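Dorkudville students teach a gripper to clear the table

DORKUDVILLE - A student robotics club that started the school year with a box of spare motors is spending its Friday afternoons on a different kind of problem: getting a machine to put away the dishes.

The club, which meets in a carpeted classroom on the second floor of the Coste building, has 62 members this term, up from 41 a year ago. Six of them make up the team working on the table project, which the students have named Semel.

The idea is to record people doing simple chores with a hand-held gripper, then use the recordings to train a small robot arm to do the same chores by itself. The person holding the gripper squeezes a trigger to close the two fingers, and a camera mounted above them records each try.

"You pick up a cup, you set it down, you do it again," said Valentin Royer, a senior who leads the team. "The first week people fought over whose turn it was. By the third week we had a sign-up sheet."

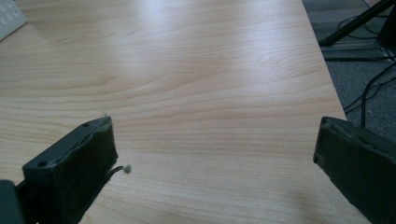
Each student signs up for a shift, and shifts run in pairs. One student handles the gripper while the other resets the table and writes down any try that has to be thrown out. Dropped items stay in the log but are marked, Royer said, so the team can decide later whether to use them.

Blandine Millet, who teaches physics and advises the club, said most of the early trouble was with grip. Smooth plastic cups slid out of bare fingers, and the students tested several coverings before settling on one.

"They wanted to order a finished part," Millet said. "I asked them to try what we had in the supply closet first. It took five tries and a lot of glue."

The coverings wear with use and are replaced when a pair of students reports that cups are slipping again.

The arm itself is on loan until the end of the school year from Killico, a local machine shop that also lets the club use its drill press. In a practice run this month, the arm moved two cups from the table to a tray and missed a third.

The team plans to show Semel at the regional student fair in the spring. Teams there get five minutes at the table with the judges, and the objects are not announced ahead of time.

Royer said the group will add spoons and bowls to its practice set before then. Spoons have been the hardest so far - they lie flat, and the fingers tend to push them along the table.

The club meets Fridays at 3:30 p.m. New members can join at any time, and no experience is required.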